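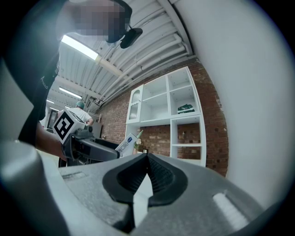

A Belex hand-held gripper, with its marker cube on top, carrying a white box.

The Belex is a hand-held gripper kit used to record how people pick up, carry and put down everyday objects, so that robot arms can be taught the same skills. It is made by Habte, a small firm based in Zumorcombe, and went on sale on 14 September 2019. The kit is sold in pairs and is best known for how little it asks of a new user: most people are recording usable work within minutes of opening the case.

Background

Habte began as a repair shop for factory arms and moved into teaching tools after its own staff grew tired of steering robots by joystick. An early version, called Plinska, had a single gripper joined by cable to a backpack. It was heavy and slow to set up, but the feel of the fingers was already very good, and the finger pads passed to the Belex almost unchanged. Plinska was dropped the following October.

Design

Each gripper has a gray body and a pair of fingers with black pads. The fingers open and close with the user's own hand, and this is the great charm of the kit. There is no delay and no menu, and a person can feel a box start to slip and tighten up on it at once! Square black-and-white markers on the tool let a camera work out where it is and which way it is turned. The two grippers of a pair carry different patterns, so left and right stay separate even when the hands cross.

A full charge lasts 7 hours in light use. The standard case holds two grippers, a charger, spare pads and a printed sheet of marker patterns for checking the cameras.

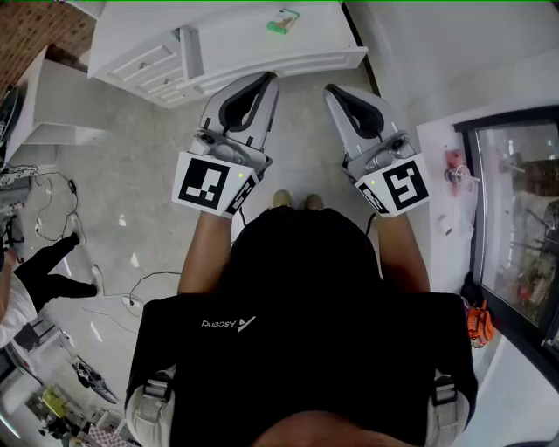

A pair of Belex grippers held open, seen from above. The two marker panels carry different codes.

Use

The kit is meant for ordinary rooms, with shelves, counters, cables and other people in them, and it does very well there. Two-handed jobs are where it shines: holding a bag open with one gripper while filling it with the other, say, or steadying a jar and turning the lid. Habte's starter course has 48 short tasks, beginning with moving a box from one shelf to another.

Markers need to stay in a camera's view. Bright glare from a window can wash them out, and the manual suggests pulling a blind before starting.

Reception

Owners have praised the grip and the sturdy build. The main complaints concern the price, 1683 dollars a pair at launch, and the pads, which wear smooth on rough cardboard. A replacement set costs 70 dollars and snaps on without tools. Left-handed users have been especially warm about the kit, as either gripper can take the lead.

See also

Plinska (gripper)
Habte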